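Thu 18 March
By the Clakari household desk

Spilled dry rice and a dish rack

Deal with the rice before the dishes. Dry grains lift off a hard surface easily; damp ones stick and leave starch. Keep wet crockery away from them until the tray is clear.

Use a tray with a raised rim, such as the Malow, under any container you fill or empty. Tilt it to one corner and tip the grains into a bag. Sweep the table with a dry brush, working inwards from the edge. Pick over the rice for husks and flakes if you mean to keep it.

Set a second, larger tray between the spill and the rack. It takes the crockery on its way to the cupboard and catches drips. Allow 3 cm of clear table on each side.

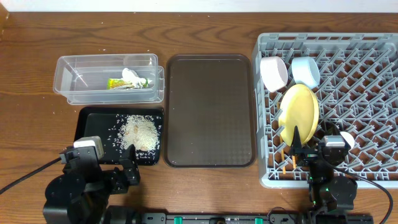
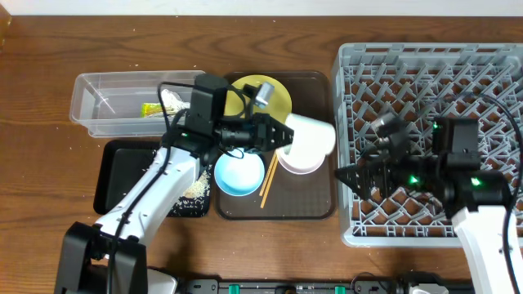 Clear container, black tray with spilled rice, brown tray and grey dish rack on a wooden table.

Move bowls and cups before plates. Stack bowls by size, largest at the bottom, and lay chopsticks flat. Leave damp items in the rack for a further 20 minutes.

Small packets and used tissue should not stay in a food container. Empty it, wipe it with a barely damp cloth and dry it fully before refilling. Wash the rack weekly, brushing between the prongs, and stand it on its side to drain.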